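What should I budget for besides the grippers? (small laundry folding project)

Asked by Johannes Visser, April 27, 2018

I'm planning to buy a pair of hand-held grippers to record folding demos, and a small arm later on. Dundlow quoted me 1851 for the pair, and I'm thrilled, but I suspect that's only the start of it. What did you forget to put in your first budget?

Answer from Sithole

Fun project! Put spare finger pads on the list before anything else.

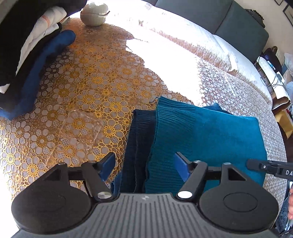
Pads are cheap next to the rest, so I'd set aside 180 for a few sets and be generous. Knits are where you want good ones — two sweaters between the pads, a navy one and a teal one, is a fat bundle, and that sort of thickness should decide how wide an opening you pay for. Ask Dundlow for the full opening in writing. I love working with sweaters but they are a tough test.

After that comes storage. I put around 300 into drives and wished I had bought bigger. 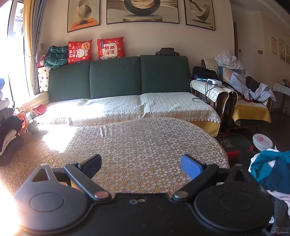
Can I rent instead of buying?
Cerirent does monthly terms, and for a trial that ends by June it would probably cost you less.

If you do buy, keep the arm as its own line so a late delivery doesn't eat the pad money. Mine is down for 1000 as a deposit.

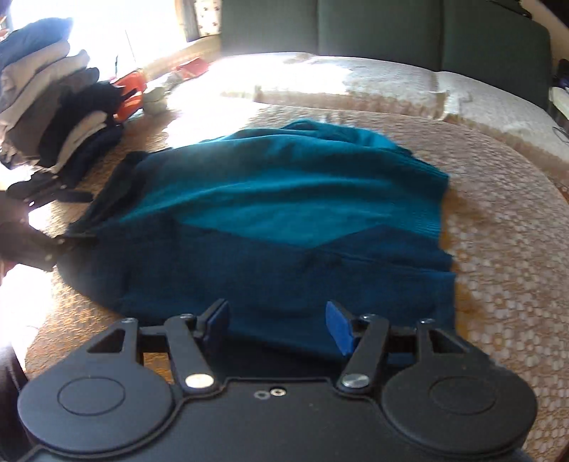
Answer from Vatedico

get the charger that goes with it, mine was sold separately. also +1 on spare pads

Comment from Johannes Visser

Great stuff, thank you both! Renting first, then — Pieter Visser (my brother, and half the budget) will be delighted.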